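Chapter 7
Choosing a Training Kit for Robotic Suturing

Learning aims

After reading this chapter, you should be able to explain what is normally included in a training kit for robotic suturing, compare two offers on the same terms, and write a short review that a buying department can use.

7.1 What is being sold

In the earlier chapters we looked at the robot as a machine. Now we look at it as something that a hospital or a school must pay for. A training kit is seldom one object. The seller offers a package, and the parts of this package can have very different quality. The Trakoler kit from Asance, which we use as our case in this chapter, is sold with practice material, suture thread, a service agreement and access to recorded exercises. The instruments themselves are ordered separately. Many first-time buyers do not notice this until the invoice comes.

Sieglinde Kettler and Kwadwo Korletey reviewed the kit for the teaching center in Clitutau. They used it for 15 sessions, always with the same exercise: bring two edges together, pass the strand, hold it with enough tension, and tie.
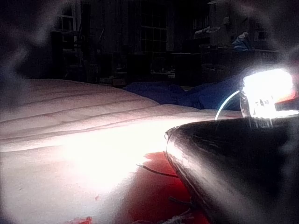

Work at hand during robotic training.

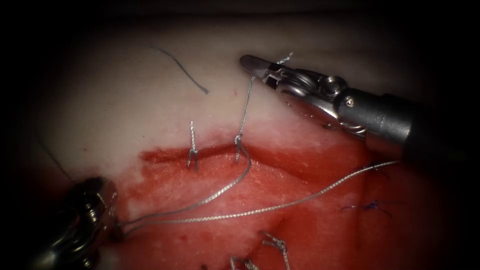

Their review gives most space to tension. A strand that is held too loosely leaves a gap, and one that is pulled too strongly can cut through the edge. In open surgery the hand feels the difference. With many robotic systems the trainee must judge it by eye, from how the strand lies and how the edge moves. For this reason Kettler asks every seller the same first question: how well does the practice material show the trainee that the pull is too strong?

7.2 Price per exercise

The price on the first page of an offer tells us little. Korletey prefers to calculate the price per exercise. The Trakoler practice pads are delivered in boxes of 100, but each trainee used 5 pads before the instructor accepted the result. The rival kit from Boateng has a lower starting price and smaller boxes, and after almost 100 exercises the two offers cost the same.

Service must be added to this calculation. Ask who answers the telephone, in which language, and how many days a replacement part needs to arrive. In Clitutau a part ordered on a Thursday came after seven days, and the training group had to change its plan for November.

Key terms: training kit, practice pad, tension, price per exercise, service agreement.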